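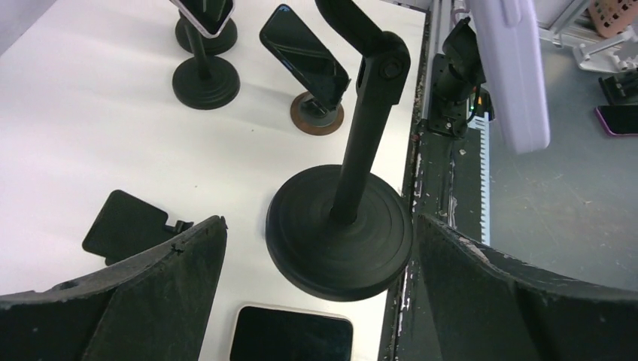
Vaughn Haverford respondeu que o erro não estava na importação: as fichas entravam completas no Tetetti e perdiam a data de fabrico só depois da indexação noturna.

Chamado reaberto em 22 de ago. de 2018. Prioridade média.

Ambiente: catálogo do acervo do Museu Inwood, módulo de história industrial, Tetetti em servidor local. Base de origem: planilhas do antigo inventário Kohlhase, convertidas em abril.

Sintoma: 33 fichas de máquinas a vapor e tornos aparecem na consulta pública com "s.d." no campo Data. No modo de edição, o valor está presente. A ordenação cronológica da galeria Florncombe coloca essas peças no fim da lista.

Verificações:
- Reindexação manual de uma ficha: a data aparece e some de novo na manhã seguinte.
- Permissões do campo: idênticas às das fichas sem defeito.
- Comparação dos registros: todas as fichas afetadas têm data aproximada, no formato "c. 1860" ou "1860?". Datas simples passam.
- Log da rotina noturna: 17 avisos "valor não normalizável". As 16 fichas restantes falham sem aviso.

Causa: a rotina noturna chama o normalizador antigo, que só aceita quatro algarismos. A reindexação manual usa o novo. As fichas sem aviso têm um espaço não separável depois de "c.", herdado da planilha, e o normalizador antigo as descarta antes de gravar no log.

Correção aplicada:
1. Rotina noturna apontada para o normalizador novo.
2. Substituição do espaço não separável por espaço comum no campo Data.
3. Tempo limite da indexação elevado de 8 para 60 minutos. O normalizador novo é mais lento e a primeira execução foi interrompida.

Resultado: segunda execução concluída, as 33 fichas com data na consulta pública. Ordenação da Florncombe correta.

Pendente: datas por década ("anos 1870") continuam no fim da lista. Aberto chamado separado.

Categoria: Acervo e catalogação > Indexação

Comentários

rmt_acervo: Mesmo defeito aqui com "ca." em vez de "c.". O passo 2 não bastou, foi preciso incluir a abreviatura na tabela de prefixos.

Leitor: O passo 2 altera a data de modificação das fichas? A nossa auditoria usa esse campo.

Vaughn Haverford: Altera. Exporte o campo antes e restaure depois.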